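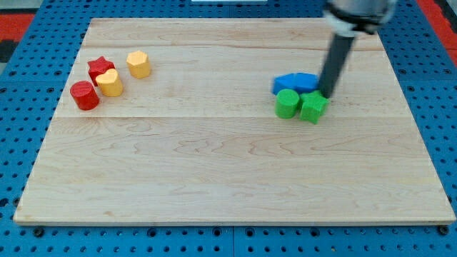
FORTHORPE, Wednesday, October 20, 2021 - Readers keep asking us whether a machine can do the chores yet. The short answer from the Ilero workshop is that a machine can do parts of some of them, slowly, if the room is set up to suit it.

Much of the work there still happens on a board with painted blocks. The arm has no fingers for this job, only a plain rod, and it has to push the blocks where they are wanted. Reds and yellows go to one side, blues and greens to the other. A four-year-old would be done in a minute and want something else to do.

Nele Visser, who runs the sorting trials, says pushing is a fair stand-in for a good deal of housework. Clearing crumbs is pushing. So is sliding plates along a counter to make space, closing a drawer, or moving shoes out of a doorway. When a person does these things, the hand corrects itself many times without any thought. The arm has to be told, or has to learn, that a cylinder rolls away if you catch it badly and that a star turns on its points when you press it off center.

"Shape is the hard part," Visser said. "Color it gets right nearly every time. Then it leans on a star and the star goes somewhere else."

In the September trials the arm was given 143 boards to sort. It finished 91 of them without help. In most of the others it got one block wedged against another and kept pushing until someone stopped the run. An average board took about 6 minutes. The group is now working on getting it to back off and come in from another side, and Visser expects to have numbers on that in January.

The shop-floor picture is a little better. Droterura, which packs hardware kits two streets over, has had an arm on its line since spring. It lifts full cartons from the belt to the pallet, and it does that all shift. Ívar Ragnarsson, the line supervisor, is happy with it for that one task. The cartons are all the same size and they arrive facing the same way. When the company tried it on mixed returns, where a box may be crushed or half open or not a box at all, it was taken off after nine days and the returns bench went back to being staffed by hand.

"I would not call it a failure," Ragnarsson said. "We gave it the worst job in the building." He would try again if the price came down, and he has not cut anyone's hours over the arm so far.

Homes look more like the returns bench than the carton line. Lærke Baldursdóttir visits older residents for the Hjaltested home help service and sat in on one of the open afternoons at Ilero last month. She made a list beforehand of what her clients ask for most: changing a bed, getting a pan down from a high shelf, picking up whatever has been dropped, taking out the trash. She went through it with the staff item by item. They thought picking things up off the floor might come first, for light objects on a bare floor with good lighting. Changing a bed they would not put a year on.

Baldursdóttir said she was glad to get a straight answer. Several of her clients have seen videos of machines folding towels and have asked when they can have one. She now tells them that such videos are often sped up, and that it is worth asking how many towels ended up on the floor.

Ilero opens its doors again on the first Thursday of each month, from 2 to 4 in the afternoon. Visitors can set up a board of blocks themselves and watch the arm try it. Groups should write to Ea Norðdahl at the front office ahead of time, as the viewing area is small - anyone coming alone can just walk in. Children are welcome with an adult.

Next issue: Oddur Egilsson on robot vacuums, and which of the ones sold in town can get over a door sill.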